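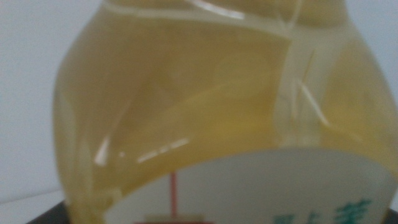 Section 4. Teaching the wrist camera to approach bottles

This section applies to the Cerau bench arm fitted with the Toma wrist camera. Complete Section 3 (mounting and zero position) before you start. Allow extra time if the bottles are clear or partly clear.

4.1 Before you begin

Check that the work area is fenced or that the arm is set to Slow. Wipe the camera window with the cloth supplied. Do not use window cleaner, as it clouds the coating.

Place the bottle upright on the work surface with a plain, light-coloured backing behind it. The Fimdale backing board fits the slots at the rear of the tray, but any matte white panel will do.

4.2 Recording the approach

1. On the pendant, open Teach, then Object, then New.

2. Type a name for the object. Names can't be changed later without recording the object again.

3. Jog the arm until the bottle is centred left to right in the camera view.

4. Jog forward in small steps until the bottle nearly fills the view. The body should bulge toward both sides, with a little of the backing still showing.

5. Press Hold. The brakes will click on.

6. Set Surface to Clear for see-through or translucent plastic, or to Solid for anything else.

7. Press Capture. The light on the camera collar turns green when the view has been stored.

8. Back the arm away 170 mm and press Capture again.

Note: At the closest position the picture will be slightly soft. The software works from the outline of the bottle and the upper edge of the label, so the print doesn't need to be readable.

Note: Bright streaks on the shoulder and down the side are normal on shiny plastic. If the pendant reports "Edge lost", lower the overhead light to 800 lux and repeat step 7. Oils and other yellow liquids can also show lighter and darker bands through a curved wall. Leave Colour Match off for these.

CAUTION: Don't put your hand between the gripper and the bottle while Hold is on. The arm can settle a few millimetres when the brakes engage.

CAUTION: Don't teach an uncapped bottle.

4.3 Saving

Press Store and wait for the tone. The controller keeps up to 563 objects. When it is full, delete an old one under Teach, then Object, then Manage.

If an object won't save, write down the code on the pendant and contact Gokex service, attention Crisanto Panganiban. Have the serial number from the base plate handy.

Section revised 2018-03-13. Continue to Section 5, Setting grip force.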